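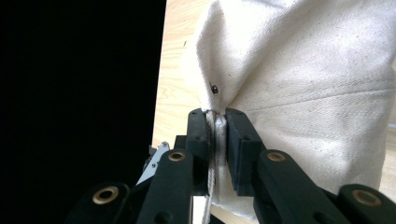
Guides > Hand Teaching > Section 4: Recording your first task

Reading time: 4 minutes

By now you've got the Tuvex app talking to your hand gripper, so let's record something! I still get a little kick out of this part. You do the job yourself with the gripper in your hand, the app keeps every move, and later the arm learns from the whole pile of them.

1. Clear a space about as wide as your arm can reach and lay out only what the task needs. I left a coffee mug in my first set and regretted it for weeks (the arm got very interested in that mug).

2. Hold the gripper by the handle and squeeze the trigger 2 times, all the way closed and all the way open. The app should show both ends of the travel. If it sticks at one end, go back to Section 3 and redo the jaw setup.

3. Press Record and wait for the beep. Start with the jaws open, every time.

4. Move in slowly and close on the item. With cloth I go for a fold or a hem, something the pads can really bite on – a flat layer just slides out.

Caution: keep your other hand's fingers away from the link arms while you squeeze. There's a pinch point down by the pivots and yes, I found it.

5. Finish the move, let go, back the jaws away and press Stop. Name the take right then, while you still remember which one it was.

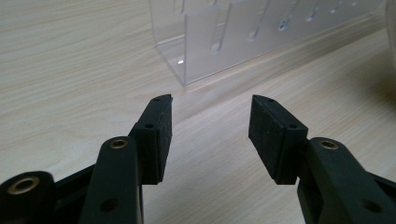 6. Before you go for the next item, open up wide and come in low, so the pads end up on either side of what you want. Clear plastic is the tricky one. It hardly shows up in the playback, and glare off a shiny tabletop makes it worse, so I turn off the overhead light and use a lamp from the side.

7. Do it all again. And again! Shift things a little between takes, a bit left, a bit turned. For the Landry demo at our Trekthorpe shop I recorded 386 takes and kept 212. That sounds like a lot of waste, but a sloppy take teaches sloppy habits.

Note: if you fumble a grab and then recover smoothly, keep it. If you fumble and say a bad word and drop everything, delete it.

Note: the Rollico wrist strap is optional. I like it for long sessions – my hand gets tired well before I do.

When you have a batch you're happy with, hit Sync and leave the gripper on its charger. Training is in Section 5.

Comments (3)

gluepot_ann: Step 3 fixed it for me, I was starting with the jaws half closed and all my takes looked weird.

mr_benchtop: Does the beep have a volume setting? Mine wakes the dog.

tslot44: Side lamp is a great tip. Mine's clamped to a shelf and playback is much easier to check now.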